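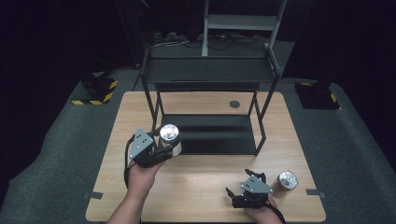
K. Takagi
Workshop technician, handling bench, Stukside

February 9, 2021

Notes from the open day, for whoever sets up the next one.

Handling bench ran the can task with the two hand-held grippers, one in each hand, cans to go from the tabletop to the black shelving unit. Started with 2 cans out. Left gripper takes the first, right gripper stays open for the second. Visitors from Grurnimden wanted to see both hands used, so we kept to that order all day.

Logged 76 placements. Of those, 4 were dropped or knocked over, all on the lower shelf. Clearance between that shelf and the one above is fine for the can but tight for the plate on top of the gripper. If the wrist comes in level, the plate touches first. Coming in from the front with the wrist tipped back slightly works. The upper shelf gave no trouble.

The shiny cans are hard on the tracking. Two visitors asked why we had not used matt ones. Fair question. Turkine has a box of plain card tubes of similar diameter and I have asked for them.

Cables: keep the left one looped outside the wrist. Run inside, it catches the front edge of the shelving when reaching for the top. Same on the right, less often. Need longer leads or a clip at the forearm.

Tape marks on the table were useful. People trying the grippers for themselves put the cans back anywhere, and the marks gave us something to reset to. One is lifting and wants replacing.

Grip force left at the default. Tried a lower setting after lunch and the can slid when tilted, so went back. No dents found on the ones I checked.

Visitors stood behind the line 300 mm back from the hazard striping. Not enough room on the left once a group gathers. Suggest we double it before the August visit.

To do:
card tubes from Turkine
forearm clips, both sides
new tape, left mark
repeat lower shelf run with wrist tipped, log separately
check fingertip pads for wear, right gripper closes a little late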